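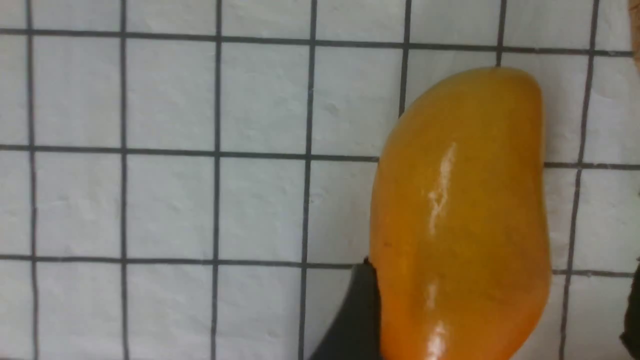
Figure 1. Gridded surface covering with a yellow-orange item in place.

Protlow Project: Packing a Lined Basket on a Gridded Surface
Final Report, Department of Household and Product Studies, Milcombe College

Summary

This report presents the work of the Protlow project, carried out in the Rainer Building during the fall term. The project examined how the position of an item in a lined woven basket is affected by the order of packing, and whether a printed grid is a suitable aid for recording where objects stand before they are packed. The work comprised 39 packing sessions. The project group recommends that the grid be retained for future studies and that the lining be secured at the rim before packing begins.

Background

Woven baskets with fabric linings are widely used in homes to hold produce, bread and small household goods. The lining protects the contents from the weave, but it also moves. A light item placed on a fold may roll or sink, and a second item placed beside it may pull the fabric down from the rim. Earlier coursework at Milcombe treated the basket and the lining as a single object, and the group considered that this left out much of what happens in ordinary use.

Materials

The basket was drawn from the department's Anidau set. It is woven in tan and brown, with a braided rim and a bright lime-green fabric lining. Produce-shaped items were packed singly and in pairs. A white covering printed with thin dark lines was laid over the work surface and brought up to the wall. The department allowed the group a budget of 200 dollars, most of which was spent on the covering and on storage boxes.

Procedure

Each session began with the basket empty and the lining smoothed by hand. The items were set out on the grid, and the square occupied by each was written on the record sheet. Items were then transferred to the basket in the order given on the sheet. The basket itself was kept at the left of the surface for the single-item sessions, so that the remaining squares could be used for laying out. Where an item came to rest against the lining, its side of the basket was recorded as left, right or center.
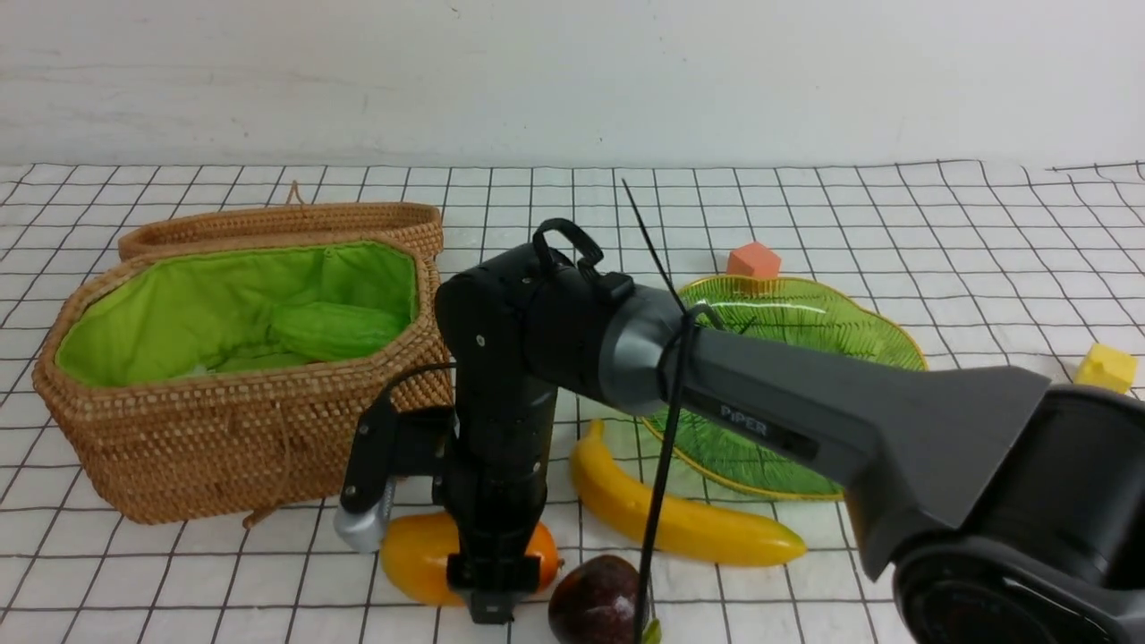

Green items required particular care at this stage. Against the lime-green fabric their outlines were easily missed, and two early record sheets had to be completed again after an item was entered as absent. From the sixth session onward, the recorder was asked to check the interior of the basket from two sides before signing the sheet.

The covering also required attention. It tended to ripple toward its far edge, and squares in that area were therefore excluded from the record. Flattening it under books overnight gave some improvement – enough for the back row to be used on occasion – but the effect did not last through a full afternoon.

Results

Items placed first generally remained on the side where they had been set down. Items placed second shifted more often, usually toward the lowest part of the lining. Creases in the fabric had a greater influence than the group had expected. In six sessions an item was held above the base by a fold and dropped only when the next item was added.

Cords presented a smaller difficulty. Those lying among the folds could be caught beneath an item, which then drew the fabric with it on removal. The group began to lay cords to one side before packing, and no further cases were recorded.
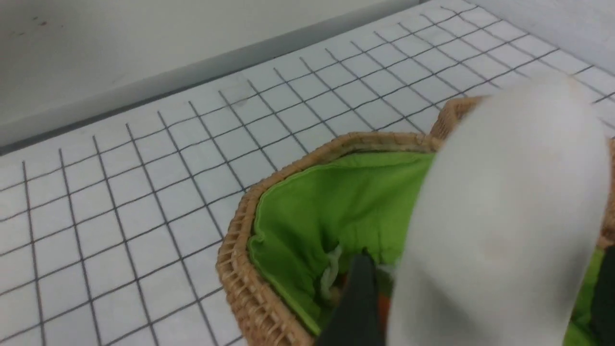

Limitations

Only one style of basket was studied, and the results should not be applied to rigid or unlined containers. Records were made by eye to the nearest square. Item weights were not measured, although a scale with a capacity of 1000 grams was available from October.

Recommendations

The lining should be fastened at the rim with clips or short stitches. The covering should be replaced with a heavier sheet. A lining in a contrasting color should be tried where green produce is to be packed. Record sheets and the remaining materials have been left in the Rainer Building storeroom for the use of the next project group.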